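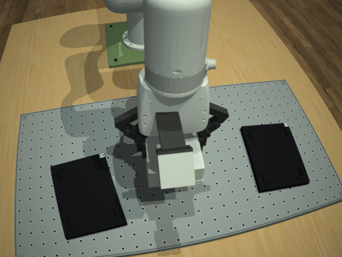 9月7日(木) ロボット班ノート シミュレーション練習

印刷する | メールで送る

今日は実機には触らず、ずっと画面の中での練習でした。課題は、白っぽい小さな立方体をつかんで黒いトレイへ運ぶ動き。トレイは左右に置いてあって、どちらも少し斜めを向いているので、手首の角度の合わせ方がなかなか悩ましいのです。

夏休み前の7月に書いたプログラムをそのまま流してみたら、40回のうち成功は4回。ちょっとしょんぼりしましたが、Janaka Gamageさんが横で一緒にログを読んでくれて、指を閉じる前の待ち時間が短すぎるのでは、と気づいてくれました(ありがとう!)。待ちを2秒に延ばしてからは、つかむところまではずいぶん落ち着いてきた気がします。

残っているのは、灰色のブロックのそばから持ち上げるときの高さです。低いまま横へ動かすと引っかかりそうで、見ているこちらがひやひやします。Eftychia Tzavaras先生からは、まず真上に上げて、それから左右に振り分けなさいとの助言。Grimotby杯の本番までに、この順番で書き直しておきます。

次の人へ:影を濃くした設定は戻していません。床の色は好みで変えてもらって大丈夫です。

最終更新:9月7日
お問い合わせ | © Potsideロボット工作クラブ | ページの先頭へ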